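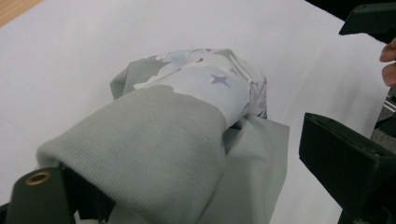 The Coat Room

Ylva Strömberg took the job at the Conura Hotel in April, when the coat room was nearly empty by noon and the man who trained her spent most of the shift doing crosswords. His name was Trygve Torvik. He had worked the counter long enough to have worn a pale spot in the varnish where he put his elbow.

"Tag on the hanger, tag to the guest," he said. "Gloves in the left sleeve, scarf in the right. If there's a hat, it goes on the shelf over the hanger. That's the job."

"What if they lose the tag?"

"They describe the coat. You'd be surprised how many can't."

By fall she had the counter to herself four nights a week. She liked the weddings, when the coats came in all at once and went out all at once, and she did not like the conferences, when people kept coming back for their phones.

One coat stayed. It was a man's gray overcoat, size large, on hanger 118. It had been there when she started. Trygve had told her to leave it alone, and she had, but when the ballroom was full she needed the hanger, and she asked the manager about it.

Hjørdis Sundqvist looked it up in the book. She still kept a book.

"Fan," she said. "Weidong Fan. He came for the Lenz dinner and left without it."

"Did anyone call him?"

"I called twice. He said he would stop by."

"When was that?"

Hjørdis turned the book around so Ylva could see. It was seven years back. The number was written next to the name, and under it, in pencil, "will stop by," and under that, in pencil again, "will stop by."

Ylva called on her break. She expected the number to be dead, but a man answered on the second ring, with a television going behind him.

"The Conura," he said, after she had explained. "You still have that?"

"It's taking up a hanger."

"I live in Cornen now. It's a long drive."

"I could mail it."

He turned the television down. "My wife bought me that coat," he said. "We had an argument at the dinner and I walked out to the car and sat there. Then she came out and we drove home. I never went back in for it. After a while it was easier to say it was at the hotel."

Ylva did not know what to say to that. She had a pen in her hand and the back of a drinks menu in front of her. She asked him for his address and he gave it to her, slowly, with the zip code twice.

"There's something in the left sleeve," she said. "Gloves, I think. I haven't taken them out."

"Those would be hers. Her hands were always cold, so she had mine and I had hers. Leave them in."

She found a box behind the kitchen that had held napkins. She folded the coat the way Trygve had shown her, sleeves across the back, collar up, and put tissue around it. At the post office in Tiltemwood the clerk asked if there was anything of value inside and she said a coat, and he asked what it was worth, and she said she would take the basic insurance.

When she got back to the counter a party from the dining room was already waiting. A tall woman handed her a raincoat and two umbrellas. Ylva hung the raincoat on 118, tore the tag down the middle, and gave the woman her half.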